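Panier grillagé noir : utilisable pour ranger des gobelets sur un bureau ?

Forum Maison et rangement > Petits contenants

Posté par Bolger29, le 9 août 2024

Bonjour à tous,

Je cherche à débarrasser ma table de travail de ce qui y traîne en permanence : un gobelet, des stylos, un rouleau de ruban adhésif, des câbles de recharge. On me conseille partout les paniers en fil métallique, avec des arguments qui me laissent assez froid. « Ça aère », « on voit tout », « ça structure l'espace ». Je veux bien, mais un panier dont les parois sont faites de trous, je me demande ce que ça range exactement.

J'ai sous la main un modèle noir de chez Skoltton, rectangulaire, ouvert sur le dessus, avec une sorte de poignée relevée à chaque bout. J'ai commencé par y mettre un seul gobelet blanc, tout simple, histoire de juger. Posé sur ma table en bois clair, je trouve le panier très présent pour ce qu'il contient.

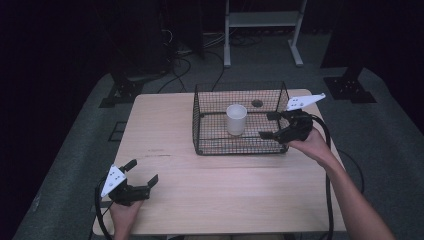 Le panier noir avec le gobelet blanc dedans, côté gauche.

Mes doutes sont les suivants. Le gobelet tient debout, mais qu'est-ce qui l'empêche de se coucher dès qu'on déplace le panier par ses poignées ? Et les petites choses, genre trombones, passent-elles à travers ? Je crains aussi pour le bois : du métal qu'on fait glisser tous les jours sur un plateau clair, ça doit finir par se voir. Le vendeur m'a juré que non, mais il m'avait juré la même chose pour les pieds de ma lampe, et j'ai une belle trace en arc de cercle pour m'en souvenir.

Est-ce que quelqu'un utilise ce genre de panier depuis assez longtemps pour en parler sans réciter l'emballage ? Si la réponse est « prends une boîte », dites-le, je ne me vexerai pas.

Merci d'avance.

isham_rangetout

Salut,

J'en ai 3 à la maison, d'une autre marque (Avov), même principe. Je les garde, mais je ne te dirai pas que c'est génial.

Pour le gobelet : seul dans un panier bien plus large que lui, il se couche. Pas à chaque fois, mais il suffit de soulever un côté avant l'autre. La solution que j'ai trouvée, c'est de le caler dans un coin et de remplir à côté avec quelque chose d'un peu lourd. Chez moi c'est une agrafeuse et un carnet posé sur la tranche. Au milieu, comme tu l'as mis ou presque, il n'est tenu par rien du tout. Et si c'est un gobelet dans lequel tu bois, oublie le panier pour le transport -- j'ai essayé avec un fond de café, le café passe très bien à travers la grille.

Pour les trombones, tout dépend de la taille des mailles. Sur les miens ils ne tombent pas vraiment, ils se coincent de travers et il faut les décrocher un par un. C'est pire à mon avis. J'ai fini par couper un morceau de feutrine aux dimensions du fond, posé dedans sans colle. On perd le côté aéré, mais franchement un stylo n'a pas besoin d'être aéré.

Côté bois, ton vendeur raconte ce qui l'arrange. Retourne le panier et passe le doigt sur les fils du dessous, surtout aux soudures. Si ça accroche, ça rayera. Quatre patins en feutre autocollants découpés en bandes étroites et tu es tranquille un moment. Il faut les refaire de temps en temps, ils se décollent sur du fil rond. Les miens datent de septembre dernier et il y en a déjà un qui a disparu.

Dernier point, la poussière. Sur du grillage noir elle se voit énormément et le chiffon s'accroche partout. Je passe le panier sous la douche et je l'essuie bien, sinon je pense que ça finirait par rouiller aux croisements.

papier_et_clous

Prends une boîte.

Skolt_du_nord

Je suis moins négatif que les autres, avec des réserves quand même.

Le panier grillagé marche pour ce qui est gros et qu'on attrape souvent : câbles enroulés, gobelets, flacons, télécommandes. Pour le reste c'est un faux rangement, on a simplement entouré le désordre d'une clôture. Avec un seul gobelet dedans tu ne peux rien conclure, il faudrait y mettre ce qui traîne pour de vrai et le laisser 5 jours sans y toucher exprès. Si au bout du compte les stylos sont de nouveau sur la table, tu auras ta réponse.

Pour les rayures je ne suis pas d'accord avec les patins en bandes, ça ramasse les miettes et les miettes rayent aussi. Je préfère un set de table dessous. C'est moins joli, je sais.

Bolger29

Merci pour les retours. J'ai passé le doigt sous le panier : ça accroche à deux endroits, donc le « sans risque pour vos meubles » de l'étiquette, on en reparlera. Je tente la feutrine au fond et le set de table dessous. La boîte reste en embuscade.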